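Ticket: Brand story page showing the wrong version to returning visitors
Client: Godinho
Product: Zandik campaign pages
Status: Closed
Opened by: Raquel Simões, Plestley
Handled by: Zutenano support

Summary

Godinho's April campaign sends people from paid social ads to a page that tells how the company started. Two versions of the page were running, one with the long founder story and one with the short text. Visitors who saw the long version on their first visit were getting the short one when they came back. The numbers for the two versions were mixed as a result, and the client wanted to know which of them could still be used.

Raquel Simões, first message

We run the Godinho account and the campaign is built around one idea, that the company still answers its own phones. The ads say it, the page says it, and the follow-up email says it. The long page has the story of the first phone line. The short page has two paragraphs and a sign-up form.

The client's marketing lead opened the ad on her phone in the morning and got the long page. She opened it again after lunch and got the short one. She then asked three colleagues to try and it happened to two of them. I can repeat it on my laptop but not every time.

The follow-up email starts with "You've read how it began." If someone only gets the short page, that line makes no sense. We have had 7 replies from people asking what it refers to. Please treat this as urgent, the next email is scheduled for 9:40 tomorrow morning.

Support, reply

Thanks for the detail. Please send the following:

The full address from the ad, including everything after the question mark.
The name of the test as it shows in Zandik.
Whether the consent banner was changed after the campaign started.
Whether the email links go to the same page as the ads or to a copy.

In the meantime we suggest you pause the email. Do not stop the test itself yet. Stopping it clears the assignment log and we need that to see who was given which version.

Raquel Simões

Email paused. The address is attached. The test is called "origin long/short". The consent banner was changed, yes, by the client's web team. They moved it from the bottom of the page to the middle and changed the wording on the buttons. I was not told until I asked. The email links go to the same page as the ads.

Support, first check

We looked at the assignment log. Each visitor should have one line. Many have two, and the second line is always a new assignment with a new visitor number. So the system is treating returning people as new people and picking a version again at random. That explains why it does not happen every time: half of them land on the same version by chance.

We tried these, with no change:

Cleared the page cache for the campaign folder.
Set the split to fixed.
Turned off the short version's redirect.
Republished both pages.

Passing this to Henrique on the pages team, as it looks like a storage problem and the test settings are fine.

Support, second check

Confirmed that the visitor number is written to the browser on the first visit and is gone on the second. On a plain page with no banner, it stays. On the Godinho page it is removed when the visitor closes the banner without choosing. With the old banner, closing it did nothing. With the new one, closing it counts as a refusal and clears everything that is not strictly needed -- our visitor number included.

Raquel Simões

Understood. Can we just mark your number as strictly needed? The client will ask. 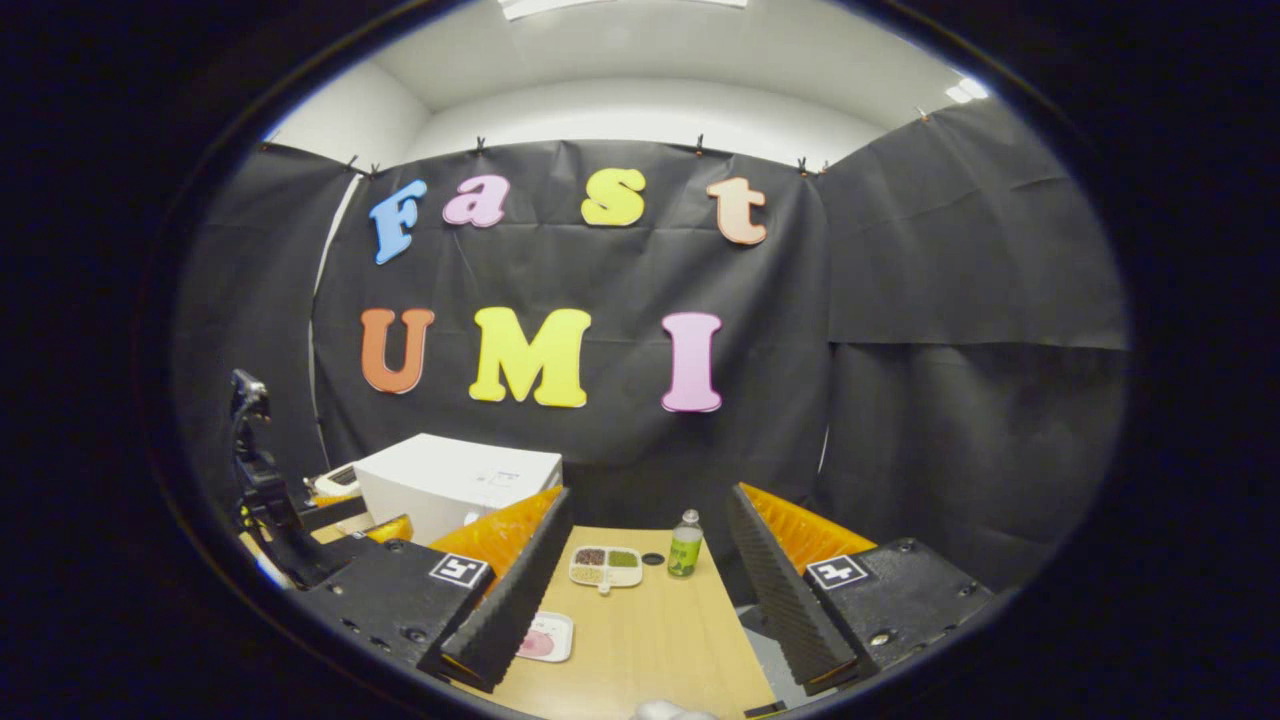 Henrique Marinho

No, please don't do that. A number used for an ad test is not strictly needed to show the page, and if a visitor refuses it we should respect that. It would also look bad in a campaign that asks people to trust the company. I would not want to explain it to a customer who checks.

What I suggest is this. Visitors who refuse, or who close the banner, always get the long version and are left out of the test. Nothing is stored for them, and they see the same page each time. Visitors who accept go into the test as before. The setting is under Test, then Audience, then "No consent". It is currently on "Assign at random", the default. Change it to "Always show" and pick the long page.

That also fixes most of the email problem. For people in the test who were given the short page, use the second opening line you already have in the draft. The email tool can read the version from the sign-up form, there is a hidden field for it called page_version. Check that it is filled in. On the short page I found it was empty, and I have left that for you to correct because the form belongs to your account.

Raquel Simões

Changed the audience setting and filled in the hidden field. I tested in two browsers, closing the banner in one and accepting in the other. Closed banner: long page every time, almost 40 reloads. Accepted: same version on every visit. My colleague did the same from her phone.

Two questions left. Which results can we keep? And does the client need to change the banner back?

Henrique Marinho

Results: keep everything from before the banner change. After it, keep only visitors with a single line in the log who also pressed accept. I have put a filter on the report called "clean visits" that does both. Don't add the other visits back in to make the sample bigger. You can't tell which page those people were reacting to when they signed up.

Banner: it can stay where it is. Ask the web team to let you know before they edit it again, and add the campaign page to their release checklist if they keep one.

Raquel Simões

The filtered report matches what we saw in the first part of the campaign. The long page has fewer sign-ups, but more of those people open the email. The client is going to keep both until the end of the run and decide then. Email is back on the schedule with the two opening lines.

Please close.

Support

Closed. Cause: consent banner change combined with default "No consent" setting. Request filed to show a warning in Zandik when one visitor is likely to have been assigned twice. No date for that yet.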